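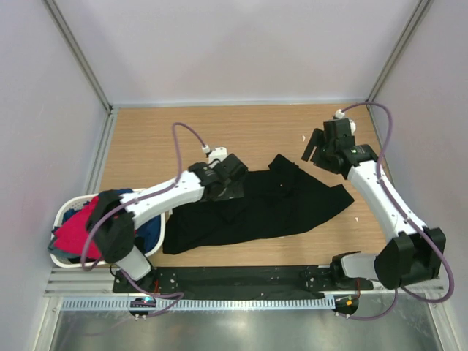 Two white arms and a black garment on the tabletop

Lerngate Duveck Medicines Trolley

The Duveck is our trolley for drug rounds on small wards, in community hospitals and in nursing homes, and we're very fond of it! It began as a narrower version of the old Sorel trolley, which plenty of you still have (and still ring us about), but so much changed along the way that it needed a name of its own.

The first thing people notice is how quietly it moves. Each of the four castors is 110 mm across, with a soft grey tyre that rolls over door strips and lift thresholds without that awful rattle of blister packs at six in the morning. Two of them brake, and you can work the brakes with the side of your shoe. The front pair can be set to run straight for long corridors, then freed again when you turn into a bay.

At 587 mm wide, handles included, the Duveck goes through an ordinary bedroom door in most older care homes. The top sits 1,000 mm from the floor, so you can write on it standing up. There's a raised lip on three sides to stop pots and pens wandering off, and the fourth side is left open so it can be wiped straight into a cloth. 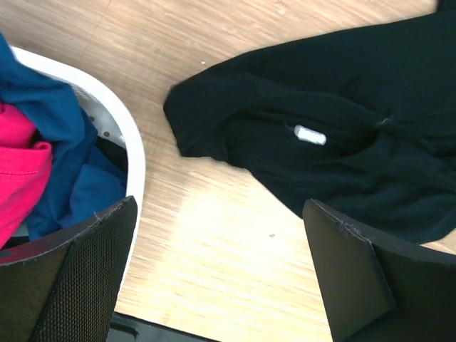 Clothing heaped in a white laundry basket, with teal-blue on top

Drawers and storage

You choose the drawers when you order. The shallow ones take patient trays, each with a slot at the front for a name card, and the deep one holds bottles upright with the caps showing. Every drawer comes right out to its full length, so the tray at the back is as easy to reach as the one at the front. Dividers lift out and go through a normal washer.

There is a separate inner cupboard with its own key. Please check with your pharmacist what may be kept in it, as local rules differ and a trolley cupboard doesn't take the place of a fixed controlled drugs cabinet.

Locking

One turn locks all the drawers together. The standard lock takes a key, and a keypad version is available with a key override for the day the battery goes flat. The keypad gives a low battery warning light well before that, and the battery can be changed from the outside with the drawers still locked.

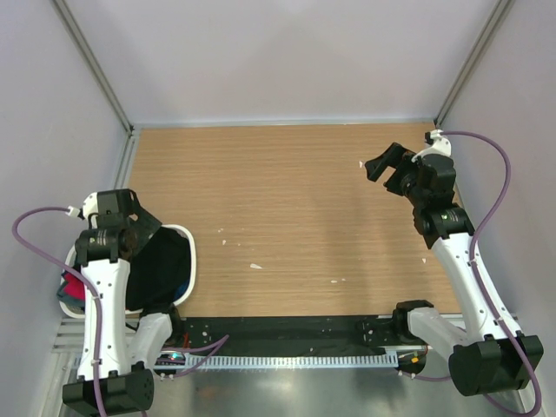 Can we fit our old Sorel trays in a Duveck?

The deep trays fit as they are. The shallow Sorel trays are slightly too wide for the new runners, so you would need the Duveck ones, which can be bought singly.

Cleaning

The body is powder-coated steel with rounded inside corners, and we've kept screw heads and seams off the top altogether. Use your usual ward wipes. Chlorine products are fine at normal strength as long as you go over with plain water afterwards, particularly around the lock plate. The tyres pick up floor polish over time, and a stiff brush sorts that out.

Extras

The side rail takes a sharps bin bracket, a glove box holder and a waste bag hoop, and all of them clip on without tools. The laptop shelf slides out from under the top on the left or the right. It's sprung, so it stops where you leave it, and it has

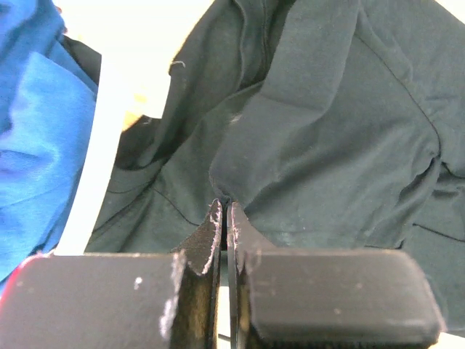
a cable clip on the underside for anyone whose charger is always on the floor. The Đoàn reading lamp is new this year and we love it: a small warm light on a bendy neck, bright enough to read a label on a night round and low enough to leave the next bed asleep. It charges from a wall socket and parks in a holder by the handle.

Delivery and spares

Trolleys arrive built, with the keys in a sealed bag taped inside the top drawer. Castors, runners, locks and trays are all kept as spares. Quote the number on the plate behind the bottom drawer when you order, and say whether yours is the key or keypad model.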